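Skiltitz Community Workshop
Household Advice Sheet: Protecting Tables and Walls During Painting and Craft Work

Residents who use a kitchen or laundry table for hobbies are advised to prepare it before any paint is opened. The steps below apply to water-based paints, glues and inks. Oil colours and solvent varnishes are covered in a separate sheet, available from the Denemen counter.

Before starting

Wipe the table with a damp cloth and a little dish soap, then dry it fully. Grit left under paper will scratch a painted or coated top. Remove tablecloths. Plastic covers are suitable if they lie flat, but creased plastic lets water jars tip.

Keep a jar of clean water and an old towel on the side of your working hand. Fill the jar no more than halfway. 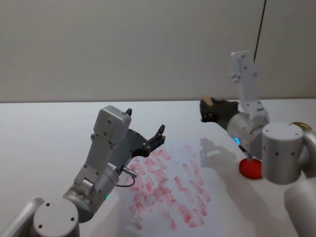 Paint should be lifted off a surface while it is fresh, using a cool, damp cloth and working from the outside of the mark inward. Reds and pinks need the quickest attention, as these colours are the most likely to leave a tint. Where short strokes in those shades lie on white paper over a white tabletop, as shown, check the table along each side of the sheet whenever the paper is moved. A tint that remains can usually be removed with a paste of baking soda and water, left for eight minutes and rinsed. Do not use scouring powder.

Dried spots

Soften dried acrylic with a warm, wet cloth for 30 minutes and lift it with a plastic scraper held low. Metal blades are not recommended. Dried glue responds to the same treatment, although nearly 200 mL of warm water may be needed for a large patch.

Walls beside the work area
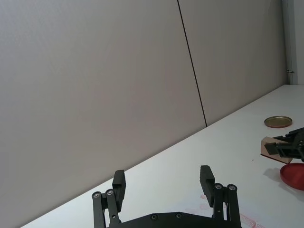 Matte finishes mark more easily than gloss and should never be rubbed hard. Use a soft white sponge, squeezed almost dry, and test it first at a low corner. On a panelled wall such as the light grey one behind this table, wipe along the seam and do not press water into it. The line where the wall meets the back of the tabletop also collects splashes and should be wiped last, with a fresh cloth.

Storage and disposal

Rinse brushes until the water runs clear and lay them flat to dry. Wash water from craft paint should not be poured into the garden or a storm drain. Members in the Zikanholm area may bring closed containers of leftover paint to the depot before 7 p.m.

Revised in March. Replaces the earlier sheet on table care.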